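The Letter for Number 14

When Inmaculada Cordero came back to Nullberg, the bus driver did not know her, and this made her glad. She had one suitcase and a letter in the pocket of her coat. The letter was not hers. It was addressed to the Goicoechea family, Kadero Street 14, and it had lain in her mother's sewing box for most of her life.

She found it in July, when she emptied the apartment. The envelope was still closed. Her mother had carried the mail in Nullberg for many years, on foot, up the hill and down again, and she was proud that she never lost one piece. In the box there were buttons, two thimbles, a broken watch, and under them this letter. Inmaculada put it on the kitchen table and made coffee and looked at it until the coffee was cold.

She could have thrown it away. She thought about this for some weeks. Then she bought a ticket.

Kadero Street was shorter than she remembered. The bakery was gone, and the wall where the boys used to sit had been painted green. At number 14 a woman of her own age opened the door, with flour on her sleeves.

"I am looking for the Goicoechea family," said Inmaculada.

"There is only me now. Lucía. Come in, the wind makes the door bang." 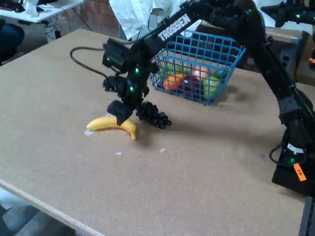 Lucía did not ask many questions, and this made it harder to begin. She put water on the stove and talked about the roof, and about a neighbor who kept his radio too loud. In the kitchen hung a still life her father had painted, a basket of fruit on a blue cloth, and Inmaculada remembered that he used to teach drawing at the school. He had been strict with them. For beginners he was strictest about the shadows. Her own shadow always came out like a puddle. He would look at it and say, "Again," and give her a new sheet.

"My mother was the mail carrier," she said at last.

"Cordero," said Lucía. "Yes. You have her forehead."

Inmaculada took out the letter and laid it next to the sugar. She had prepared some sentences on the bus, good ones, but now they were all gone.

"She kept it. I don't know why. I am sorry."

Lucía dried her hands and turned the envelope over. On the back was the name of a shipping office, Grokon, and a stamp with a boat on it. She sat down.

"My uncle," she said. "He went to work on the ships. My grandmother waited for him until she was 103. She died in that room." She pointed with her chin. "Your mother came in every morning, even when there was no mail. She drank coffee with her. Did you know this?"

"No."

"Every morning. They laughed a lot."

The water boiled and Lucía got up to take it off the fire. She filled two cups. Then she took a knife from the drawer, a small one, for potatoes, and held it out over the table with the handle first.

"You open it," she said. "I have flour on my hands."

She had just dried them. Inmaculada took the knife.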